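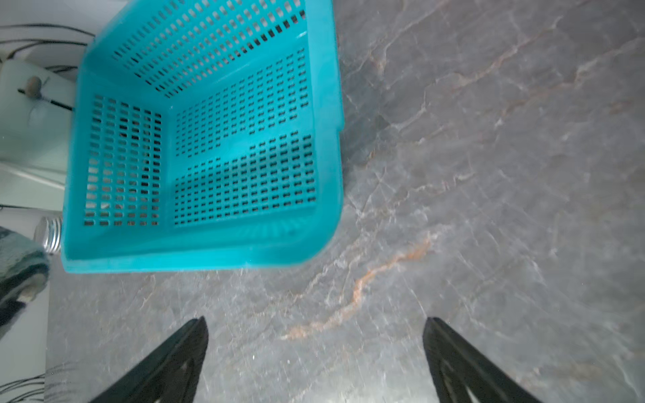 About us

Domínguez Home Storage is a small family shop in Cleltdale. We sell baskets, tubs and crates for the kitchen, the laundry and the bathroom. My name is Maribel Agudelo and I opened the shop with my cousin, Milagros Acuña. Domínguez is the name of our grandmother. She kept everything in baskets, also the letters and the shoes, and each colour had its own meaning in her house.

We started with 66 baskets on two shelves at the Cleltdale market. Today we keep 300 different products, and most of them are plastic, with holes in the walls and the floor so that the air can pass. Customers use them for onions, for bath toys, for washing that waits its turn. Turquoise is the colour which we sell the most. The grey one came second last year, and Milagros is still surprised by it.

Before we put a new basket in the catalogue, one of us takes it home for the month of June. We fill it, we carry it up and down the stairs, we wash it in the sink. I look first at the rim, if it is smooth in the hand when the basket is heavy. Milagros looks at the corners. She prefers them rounded — her kitchen bench is stone and she does not want any marks on it. If we don't agree, we don't order it.

Our own range has the name Plulteo. It has shallow baskets for the drawer and deep ones for the cupboard, and they fit one inside the other when they are empty. We also sell the Ustus hooks for hanging a basket on the inside of a door.

Please measure your shelf before you order, at the front and also at the back, as many old cupboards are narrower behind. You can send us the measurements by email and Milagros will answer you with two or three suggestions. She likes very much to receive a drawing, even a bad one.

The shop is beside the bakery, with the entrance on the car park side. Orders which you collect yourself are kept for two weeks at the counter under your family name.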